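Cahier d'atelier – Conservation préventive, réserve de Tadcombe
Août, reprise à 8 h 30

Objet : suivi du traitement des reliures en parchemin du fonds Melis, deuxième phase.

La phase d'humidification commencée au printemps est close. Les volumes du premier lot ont été remis à plat et conditionnés en boîtes neutres. La présente entrée concerne le deuxième lot, arrivé de l'annexe d'Avgate avec son bordereau, ainsi que les modifications apportées au protocole après les difficultés relevées sur le registre coté 1282.

État à l'arrivée. Le lot comprend 9 registres de comptes, tous couverts de parchemin souple, à lacets. Les couvrures présentent un retrait marqué dans le sens de la hauteur ; les plats se relèvent et exercent une traction sur les premiers cahiers. Aucune trace d'activité biologique n'a été observée à la loupe. Sur deux registres, les passages de couture en tête sont rompus, et le parchemin est lacunaire au mors inférieur. L'encre des tranches paraît stable au test à l'eau déminéralisée, sauf sur le 1282, dont le titre a légèrement migré sur le buvard. Ce titre ne devra recevoir aucun apport direct d'humidité.

Chambre d'humidification. Le feutre de la chambre principale a été remplacé. L'ancien retenait l'eau de façon inégale et l'on constatait un écart sensible entre le fond et l'ouverture. Le nouveau feutre a été rincé deux fois avant emploi. La membrane microporeuse est conservée, côté lisse vers le document. Il est rappelé que la chambre ne doit pas être ouverte pendant la première heure, y compris pour contrôle ; l'hygromètre se lit à travers le couvercle.

Première série : trois registres, quatre heures. Assouplissement correct des plats, insuffisant au dos. Mise sous poids léger entre buvards et non-tissé, buvards changés à une heure, puis à trois heures. Reprise du retrait modérée au matin. Deuxième série : deux registres, six heures, même séchage. Le résultat est nettement meilleur et la souplesse du dos permet de rabattre les plats sans forcer. La durée de six heures est donc retenue pour le reste du lot, à l'exception du 1282.

Petit matériel. Les supports transparents à gradins et les paniers ajourés sont à compter parmi les fournitures non textiles de l'inventaire. Les références seront reportées sur la fiche de la réserve lorsque la nouvelle numérotation aura été validée.

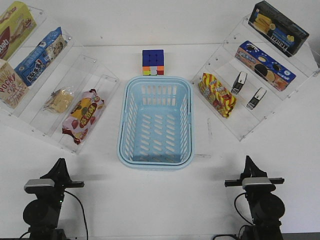

Panier ajouré bleu clair, présentoirs transparents à gradins et cube de Rubik sur plan blanc.

Registre 1282. Le traitement en chambre est écarté. Un apport localisé a été essayé sur le plat inférieur, au moyen de compresses préparées à l'éthanol et à l'eau, posées par bandes étroites sous film polyester. Le parchemin répond lentement. Une transparence passagère est apparue près du rempli et s'est résorbée au séchage – la photographie en lumière rasante a été versée au dossier. Les bandes suivantes seront plus courtes et posées à distance du rempli.

Consolidation. Les lacunes au mors seront comblées au papier japonais teinté, en deux épaisseurs, collées à l'amidon de blé. Trois teintes ont été préparées et séchées sur plaque. La plus claire tire trop vers le jaune une fois encollée. La teinte intermédiaire convient à sept registres ; pour les deux autres, un second bain sera nécessaire. La colle cuite ce matin est trop ferme et a été passée deux fois au tamis. La prochaine cuisson se fera avec davantage d'eau, à feu plus doux.

Conditionnement. Les boîtes commandées chez Prukska ont été livrées. Sur 100 unités, huit présentent un rabat mal rainé et ont été mises de côté en attente d'échange. Les dimensions intérieures sont conformes au gabarit. Pour les registres à lacets, on placera une cale de mousse de polyéthylène du côté de la gouttière, afin que les lacets ne marquent pas le plat voisin.

Climat de la réserve. Relevé de 9 h : stable. Relevé de 16 h : hausse de l'humidité relative dans la travée nord, concomitante avec l'ouverture prolongée du sas pendant la livraison. Retour à la valeur habituelle avant 18 h. Les prochaines réceptions se feront par l'entrée de service, sas fermé.

À faire :
– terminer la troisième série, six heures en chambre ;
– reprendre les compresses sur le 1282, plat inférieur seulement ;
– second bain de teinture pour les deux registres foncés ;
– adresser à Prukska la liste des boîtes à échanger ;
– demander à Avgate le constat d'état antérieur au transfert, qui manque au dossier.

Chambre vidée et laissée ouverte à 18 h 15. Buvards humides étendus sur les claies du fond.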